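Folding trousers flat on a bed
Household notes: clothing care

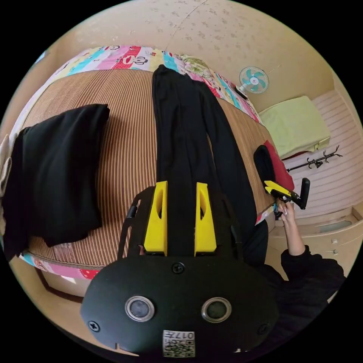

Black trousers laid lengthwise on a striped woven mat.

A bed is a good height for folding, but a soft quilt lets the cloth sink and the crease wanders. Put a woven mat over the bedding first. It should be longer than the trousers and free of broken strands, which catch on knitted fabrics.

Method

Empty the pockets and close the zip and button. Lay the trousers lengthwise, waistband away from you. Bring one leg over the other so that the inseams and outseams lie together. Pull the seat point out to the side, then fold it back in to make a straight edge.

Smooth from waistband to hem with the flat of the hand. Do not stretch the cloth. Fold the hems up to the waistband, then fold in half again for a drawer or in thirds for a narrow shelf.

Dark fabrics

Black cotton shows lint from bedding. Shake the mat outdoors before use and brush the trousers in one direction before the first fold. Check the hems in daylight; black and navy pairs are easily mixed up under a lamp.

Storage

Stack with the folded edge to the front. Heavy pairs go at the bottom. Trousers kept folded from May until autumn should be refolded once on a different line, as a crease left in one place for months is hard to press out.

Notes by Hortensia Mosquera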